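## 4. Setting up the tabletop whiteboard

By now you have the Flodness board out of its carton and the film off its face. If the face still looks cloudy, there is a second film. Everyone misses the second film.

1. Lay the board face down on a towel.
2. Push one foot onto the bottom edge, a hand's width in from the corner. It should click. If it creaks, pull it off and start again.
3. Fit the other foot the same distance from the opposite corner.
4. Stand the board up and press lightly on the top edge. A little sway is normal. Walking is not.

**Note:** The feet are the same. There is no left foot, whatever the carton says. Fitriani Subramaniam has asked the printer to fix the carton and will be asking again in August.
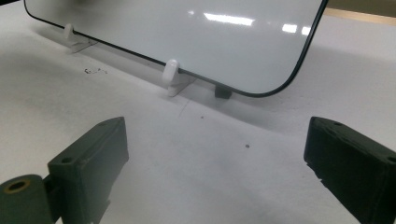 Now pick a spot. Lamps and windows cause most of the complaints we get, and turning the board a few degrees settles nearly all of them. Sit where your audience will sit before you decide. The view from the presenter's chair is always lovely and tells you nothing.

5. Write a test word in a corner using the marker supplied. Wait 29 seconds, then wipe.
6. If the word comes off, carry on to Section 5.
7. If it doesn't, check the marker. If the marker says "permanent," see Section 9, which is short and sad.

**Caution:** Do not clean the board with kitchen scouring powder. It works beautifully once.

**Caution:** Do not hang coats, bags or wet umbrellas on the top edge. The feet were designed to hold up a board.

### 4.1 Refitting a loose foot

Feet loosen if the board gets carried around by them. Carry it by the sides. To refit a foot, slide it off, wipe the slot with a dry cloth and push it back on a finger's width from where it was. Glue voids the warranty, and Hafiz Sumampouw, who opens the returns, can smell it through the box.

Replacement feet come in pairs under part number 577. The older Kurnik feet, part 126, look close enough to fool you and will hold until lunchtime.

### 4.2 Storage

Store the board upright, feet off, with the feet in the bag they came in. You will have thrown the bag away. An envelope is fine.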